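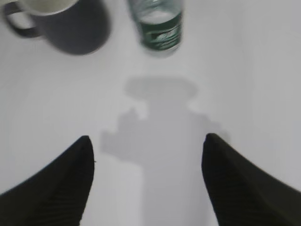
Bon, la question que tout le monde me pose depuis que j'ai craqué pour l'Itlow : est-ce que ça débarrasse la table ? Réponse courte, oui, un peu, les jours où ça veut bien. Réponse longue, installez-vous, j'ai trois semaines d'essais à raconter et plus beaucoup de mugs intacts (il en reste, rassurez-vous).

L'Itlow, c'est donc un bras avec une pince à deux doigts et une petite caméra au poignet, vendu 2131 euros chez Hindov, frais de port en plus, ce que j'ai découvert au moment de payer. Montage en une soirée avec Định Tạ, qui a eu la patience de lire la notice pendant que je cherchais la clé Allen sous le canapé. Côté logiciel, l'installation est passée du premier coup, et ça, venant d'un produit de cette gamme, j'étais bluffé !

J'ai choisi la corvée la plus bête que je connaisse : ranger ce qui traîne après le goûter. Des tasses, des bouteilles, des gobelets. On se dit que c'est facile, un enfant le fait en râlant. Sauf qu'une anse, pour une pince, c'est un piège : si elle est tournée du mauvais côté, le doigt vient buter dedans et pousse le mug au lieu de le prendre. Et quand plusieurs mugs sont serrés les uns contre les autres, il en bouscule un pour attraper l'autre.
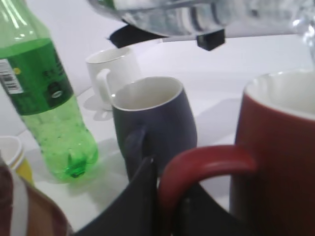 Mugs, bouteilles et doigts de pince : pas beaucoup de place pour manœuvrer.

Les bouteilles, c'est tout ou rien. Pleines, je ne m'y risque pas, la charge utile annoncée est de 400 grammes et je trouve Itlow déjà optimiste. Vides, elles basculent dès qu'on les effleure, et le plastique transparent, la caméra n'aime pas du tout — elle hésite, elle avance, elle recule, on dirait moi devant un créneau en pente. Les étiquettes bien colorées l'aident énormément. Les petits formats passent nettement mieux que les grands

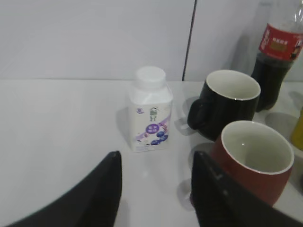

et je me suis surpris à acheter mes boissons en fonction de la largeur de la pince, ce qui devrait m'inquiéter. Pour les gobelets jetables, même combat : un seul, ça va, une pile, il serre trop fort et tout se déforme. J'ai fini par baisser la force dans les réglages (menu « Préhension », bien caché, merci) et là, gros progrès.

La vitesse, parlons-en. Pour vider une table, il lui faut le temps que je prenne une douche et que je me fasse un café. Si vous êtes pressé, faites-le à la main. Si vous aimez regarder une machine réfléchir devant une tasse, c'est un spectacle dont je ne me lasse pas — j'y ai passé des fins d'après-midi entières. Le bruit reste supportable, un petit sifflement dans les moteurs, ma voisine du dessous ne s'est pas plainte.

J'ai aussi essayé les embouts souples Ritico, à 200 euros la paire. C'est cher pour deux bouts de doigts, mais sur la céramique ça glisse moins, et je les garde. 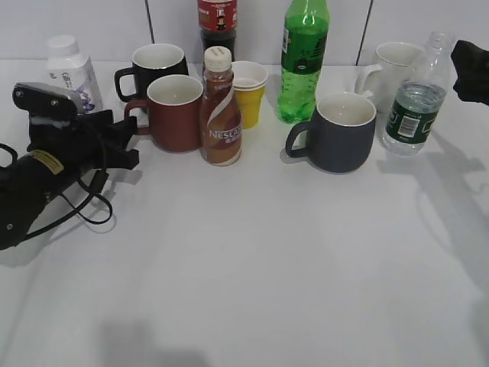 Trí Lại n'est pas du tout de mon avis : pour lui, tant que le bras ne sait pas ouvrir un lave-vaisselle et y poser la tasse à l'envers, on ne peut pas parler de corvée faite, seulement de tasse déplacée, et à ce prix-là il préfère encore déplacer ses tasses lui-même. Je n'ai pas trouvé grand-chose à répondre, à part que le mien progresse à chaque mise à jour.

Verdict : 13 sur 20. Pour bricoler et apprendre, foncez, c'est solide et on s'amuse vraiment. Pour avoir la paix après le repas, attendez le prochain modèle, ou celui de Çetinkaya, annoncé pour décembre avec une charge plus élevée. J'ai demandé un exemplaire à tester, je vous tiens au courant dès qu'on me répond.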